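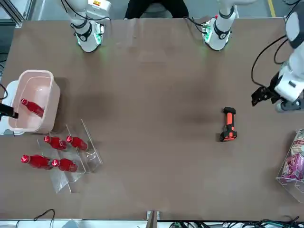
The Poment two-arm bench cell is sold by Flinden as a complete kit for light sorting and packing work: two arms, two grippers, a controller and the rack fixtures. We had it on the bench at Zelen for the whole of April, running a bottle handling task supplied by Claeys. The rack is clear acrylic in two tiers, and the bottles lie on it at a slant with their caps to the left, so each tier presents the same grasp to the right arm. The basin beside it is the other end of the task. Rack pitch is adjustable with a hex key. We left ours at the factory setting for every run reported on this page.

Test conditions
Mains supply, standard controller, firmware as delivered. No guarding was fitted, so all motion was kept at the reduced speed setting. Cycle times given by the supplier for full speed have not been checked.

Arms
The arms are white with black joints, each on its own cylindrical base. The base carries a black band and a status light at the foot. Green is the ready and running colour, which means the light can't be used to tell a working cell from an idle one at a distance. Flinden say a separate pulse for idle is planned.

Grippers
Two black fingers on each arm, parallel closing. The finger pads are a friction fit and can be changed by hand. The standard pads held the bottles well by the body and poorly by the cap. A softer pad is listed as an extra and we would order it with the kit.

Rack and basin
Rack to basin is the simple direction. Basin to rack is harder, as a bottle in the basin can end up at any angle and the raised rim limits the approach for the lower finger. Over the full trial we logged 481 transfers with 133 of them from basin to rack. Of the failures, 6 were dropped bottles. The remainder were refused grasps, where the arm backed off and waited for the operator.

Transparent fixtures
Clear acrylic is a poor choice for depth cameras in general. The cell copes by storing the rack position at set-up and ignoring what it sees of the panels. This works until the rack is knocked. After that the position has to be taught again – a job of several minutes with the pendant. A printed marker on the rack base would be a cheap improvement.

Mixed items
The table will take other goods alongside the main task. Snack bags in a clear box and a long orange and black handheld tool were used as extra items. Bags can be taught as a separate class but need a lower closing force, set per item in the task file. Long tools should be taught with a grasp point near the middle.

Cabling
Cables leave the base sections and loop beside the upper links. They are long enough for full travel, but there is no clip set in the box and the manual does not give a minimum bend radius. Cables along the near edge of the table were left untidied. Allow for trunking if the cell is to stand anywhere permanent.

Support
Gerrit Willems at Flinden dealt with our two calls, both on the day they were made. The second led to a corrected page in the set-up guide.

Tests and notes: Marloes Baert. Page last changed 14 May 2025.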